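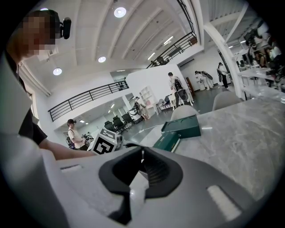 *Gripper at the marble-patterned table, two green boxes set out, marker cube at left.*

Bench tips, Pustmont student manipulation project. Revised Jan 7, 2023.

**Jaws**

- Wipe the rubber with a damp lint-free cloth before each session. No alcohol; it dries the surface and the grip changes.
- Check the inner channel for grit. A wooden toothpick clears it without scoring the rubber.
- Replace jaws in pairs, even if only one is worn.

**Marker cubes**

- Clean faces with a dry cloth only. Glossy tape over a scuffed marker causes glare and dropped detections. Reprint the face on matte stock.
- Glue faces with a thin coat of glue stick, then press under a book for 2 hours.

**Boxes and lids**

- Start with the lid fully seated. A lid that sits proud will catch on the jaw.
- Approach a small box from its long side and close slowly. Fast closing shoves it across a smooth tabletop.
- Retire any box with a crushed corner. Kelly Cheetham keeps spares in the Atberg drawer.

**Tabletop**

- Dish soap and water, then a dry towel. Furniture polish leaves a film and the boxes slide.
- Mark start positions with low-tack painter's tape. Pull it up the same day.

**Logging**

- Write down the jaw pair number and the box used. After 100 cycles, inspect the jaw edges under a lamp.
- Report tears to Arif Sopacua. Do not patch them with superglue.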